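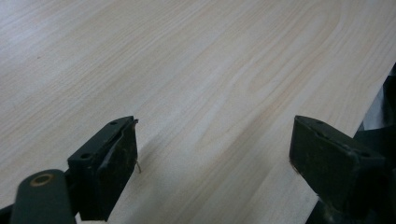 Thank you all for the kind welcome last month, and sorry this has taken me until November to sit down and write. I've been meaning to ask the list about pale wood and what to put on it, as I am at my wits' end with my work table. Most of the top is straight-grained, with those long parallel stripes, but towards one side the lines bend into tall arches with slightly darker streaks round the curves, and I'm so fond of that patch that I'd hate to turn it orange. It catches the light beautifully, too, which makes every ring left by a mug look twice as bad!

Someone on here wrote back in the spring:

> We did ours with three thin coats of the Kirnmont
> clear wax and a soft cloth. It stayed pale for ages,
> but we did rub it down with 200 grit first and I
> rather wish we hadn't. Try underneath before you
> touch the top.

Now, I have a tin of the Kirnmont and also one of Zella oil, which my neighbour swears by – though hers is a much darker table, so I don't know that it tells me anything. I'm nervous of the sandpaper. I don't know how thick the face is on mine and I would never forgive myself if I went through it.

The other half of the question is what to do about things left lying on it. Pens, handles, bits of clear plastic, they all end up there by teatime and get pushed about, and I'd like to know if wax minds that. At the moment there's a white thing like a handle lying on it, and I can't say I put it away any more often than I used to.
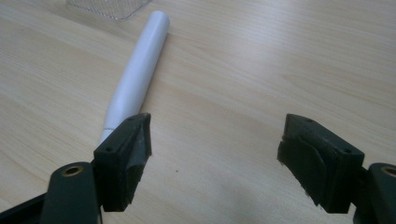
Etim wrote to me off-list that wax doesn't mind in the least so long as it has had a few days to harden, and that a cork mat from Jendbridge would do more good than either tin. Has anyone tried the mats? I'd want one that didn't hide the arches.

Warmest wishes to all, and thank you for reading this far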